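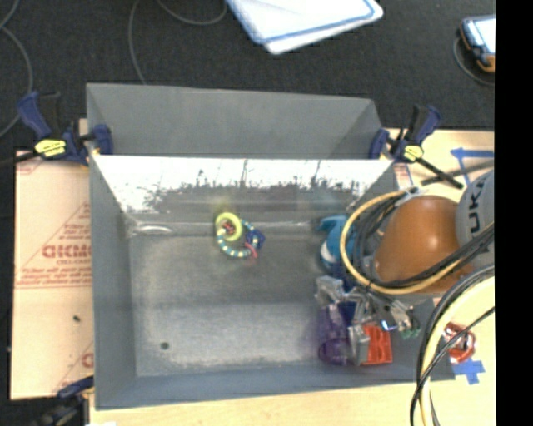
Bin station with the arm working over mixed colorful items. Bar clamps hold the bin to its place on the wooden tabletop.

Banodance Bin Handling Service: Gallery

Aneck offers Banodance to warehouses and sorting rooms that handle small goods of mixed shape and color. The service covers a site visit, setup of the arm and gripper, and 7 weeks of support. The standard plan allows for 300 item types, of which 216 are included in the starter library.

Two service levels are available. Brondora is intended for a single bin station, and Nigatu for sites with several. Both include staff training.

Requests for a trial station are accepted through October.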